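Treltell: a data card for one household's laundry

Version 2. Maintained by Kerstin Lindholm. Complaints about the folding go to Trygve Strand, who has strong views and a spare room.

Treltell is a table of 323 textile items, one row per item, kept as a plain CSV with a notes file next to it. It covers clothes, bedding, towels and the large category Trygve calls "cloth, other." Some of the cloth in question:
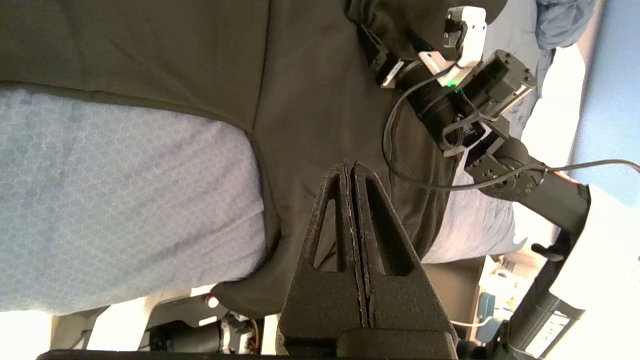
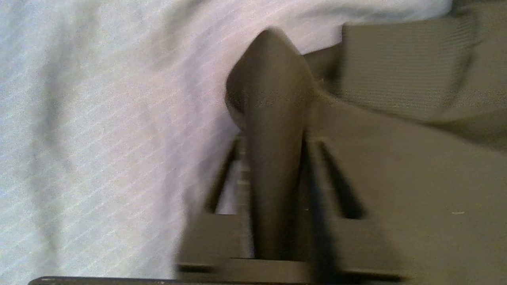
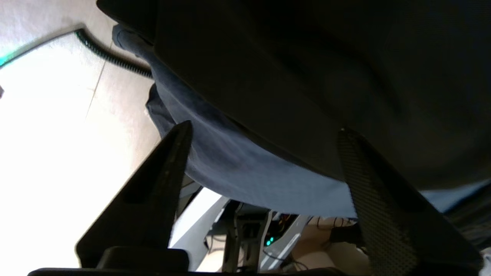 What is in the table

items.csv holds one line per item, with a number, a type, a color, a pattern, a fabric guess and a folding method. The column is called fabric_guess on purpose. Half the care labels in this household were cut out years ago by someone who found them itchy, and the other half have been washed to a blank white tongue.

piles.csv says which items ended up on top of each other. It was meant to be temporary. It is now the file people ask for.

notes.txt is where arguments go when they are finished, and sometimes earlier.

Colors

We allow ten color names. Four of them are blue. Pilar Ojeda asked for a fifth and was given "blue-gray," which she has since used for things that are plainly gray. "Olive" and "dark olive" were merged in version 2 after the same shirt turned up under both. Black means black in daylight, by the window. Under the ceiling lamp everything dark is black, including two pairs of navy socks that spent December married to the wrong partners.

Patterns

Plain, striped, checked, printed, ribbed. Ribbed is a texture and does not belong in this column. Kjell Hedlund has pointed this out in writing. It stays until he volunteers to redo the column.

Folding methods

Thirds, halves, roll, drape, heap. Heap is a legitimate value. An item gets "heap" if it was put down with no visible plan and left there for 60 minutes or more. Fitted sheets are always "heap," whatever the person folding them claims to have achieved.

Known problems

Items 41 to 46 are the same 6 pillowcases as items 112 to 117, entered by two people on the same evening in different moods. They will be removed once we agree whose colors were right.

One sock has no row. It was under the radiator and nobody wanted to renumber.

The Orkard import script turns empty fabric guesses into "wool." If your copy seems to have a lot of wool in it, that is why. Open the CSV directly.

Sizes are missing throughout. Natalina Melis measured the towels, but on a slip of paper that then went through the wash in a pocket.

Changes

Version 2, Mar 22, 2024: olive merged, "drape" split off from "heap," bath mat removed after a vote.

Version 1: everything else, including the bath mat.

Use it for whatever you like. If you sort it by color and republish it, please keep the item numbers, or Kjell will write to you too.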